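Relatório intercalar de execução - Projeto Tresau
Componente de equipamento e planeamento orçamental

Destinatário: Direção do programa Rantala
Entidade executora: Cirkside, polo de Kirnville
Responsável pela componente: Harvey Gill
Coordenação técnica: Yung-ching Chien

1. Enquadramento

O presente relatório dá conta da execução da componente de equipamento do projeto Tresau e submete à apreciação do programa Rantala a proposta de aquisições para a fase seguinte. O documento deve ser lido em conjunto com o mapa financeiro já remetido, cujas rubricas não sofreram alteração.

Recorda-se que o projeto tem por objeto a preparação de uma célula robotizada de manipulação bimanual, destinada a tarefas de bancada com recipientes, tampas e pequenos componentes. A proposta aprovada previa que a compra dos braços robóticos só fosse lançada depois de constituído um conjunto suficiente de demonstrações realizadas por pessoas, de modo a que as especificações do caderno de encargos resultassem de dados próprios.

2. Estado dos trabalhos

As demonstrações manuais decorrem nas instalações de Kirnville, em mesas comuns e com objetos de uso corrente. Cada operador trabalha com pulseiras instrumentadas nos dois pulsos, munidas de marcadores visuais e de módulos de sensores ligados por cabo. As tarefas incluem o manuseamento de caixas de plástico transparente com tampa, categoria que a coordenação técnica considera das mais exigentes para a fase robotizada, em virtude dos reflexos e da dificuldade de estimar os contornos.
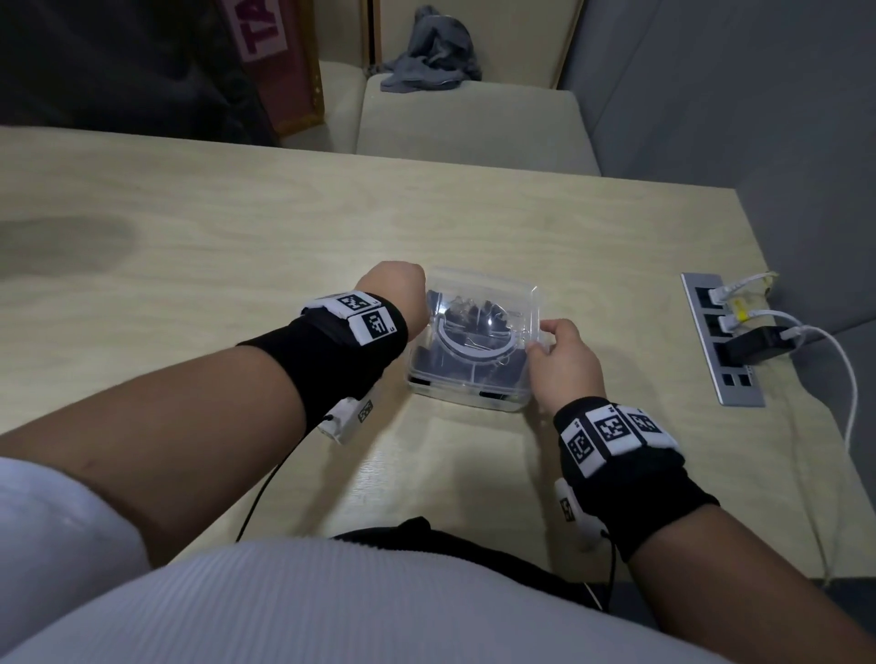 3. Necessidades de equipamento identificadas

3.1. Pulseiras e marcadores. O projeto dispõe de dois conjuntos completos, em utilização permanente. A inexistência de reserva obriga a suspender as sessões sempre que um marcador se descola ou um módulo carece de nova calibração. Propõe-se a aquisição de três conjuntos adicionais, bem como de folhas de marcadores de substituição.

3.2. Cablagem. A ligação por cabo garante uma sincronização estável e dispensa a gestão de baterias, mas condiciona os movimentos mais amplos. Foram pedidas cotações para módulos sem fios. Os valores recebidos excedem o previsto na rubrica de sensores, pelo que se recomenda manter a solução atual nesta fase e adquirir apenas cabos mais flexíveis e fixações para a mesa.

3.3. Alimentação elétrica. O futuro posto robotizado exigirá um circuito dedicado, com paragem de emergência acessível a partir de ambos os lados da bancada. A despesa não constava do orçamento inicial - foi identificada na visita técnica preparatória - e poderá ser acomodada por transferência interna da rubrica de deslocações.

3.4. Braços robóticos e garras. Mantém-se a previsão de dois braços, a instalar numa única célula. A coordenação técnica solicita que as garras sejam objeto de lote autónomo. A preensão de caixas pelas arestas laterais, frequente nas demonstrações, requer uma abertura superior à de vários modelos consultados, e a separação em lotes evita que a escolha do braço fique condicionada pela garra do mesmo fabricante.

4. Calendário de aquisições

A consulta ao mercado relativa aos braços deverá ser lançada em dezembro, após validação do caderno de encargos pelo programa. O prazo de entrega indicado pelos fornecedores ronda uns três meses, a que acresce o período de instalação e de formação dos operadores. As pulseiras, os marcadores e a cablagem podem ser adquiridos por ajuste direto logo que a presente proposta obtenha despacho.

5. Riscos e medidas de mitigação

O principal risco reside no prazo de entrega dos braços. Em caso de atraso, a equipa prosseguirá as demonstrações manuais com os conjuntos adicionais, o que preserva a utilidade da despesa proposta no ponto 3.1. Subsiste ainda incerteza quanto ao custo da intervenção elétrica, dependente do parecer do proprietário do edifício, que se aguarda.

6. Decisões solicitadas

Solicita-se à Direção do programa Rantala:

a autorização para a compra dos conjuntos de pulseiras e respetivos consumíveis;

a aprovação da transferência entre rubricas referida no ponto 3.3;

a concordância com a divisão do procedimento em lotes, nos termos do ponto 3.4.

O caderno de encargos, na versão de trabalho, segue em anexo. Os pedidos de esclarecimento sobre matéria orçamental devem ser dirigidos a Harvey Gill e os de natureza técnica a Yung-ching Chien.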